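I bought the Sondley table in July to replace a desk that had gone wobbly after a move. I wanted a plain white top and a size that would fit between two walls with no sawing. It took me the better part of an evening to put together, on my own, with the tool that comes in the box.

The top is the best part of it. It wipes down with a damp cloth, and tea has not left a ring so far. I do most of my reading there – a red book is easy to find on it at the end of the day, which I could not say for the old brown desk. There is a narrow metallic strip along the rear, with a small black bracket at the right end. 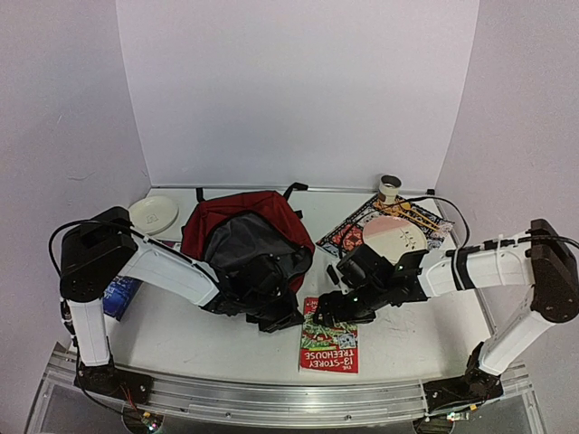

## What I would change

- The instructions are 2 pages of drawings with no words. Step 17 shows a part upside down, and I had to undo it.
- White shows every crumb. If that bothers you, look at the Cotel in gray, which costs a little more.
- Placemats slide on it. I put a thin rubber one underneath.

The walls are my own doing. I painted them a pale lavender-grey and they have already picked up a thin scuff just higher than the table, so use a tougher paint than I did.

I paid 200 for it and would pay that again. Four stars – the missing one is for step 17.

Mercy Rugemalira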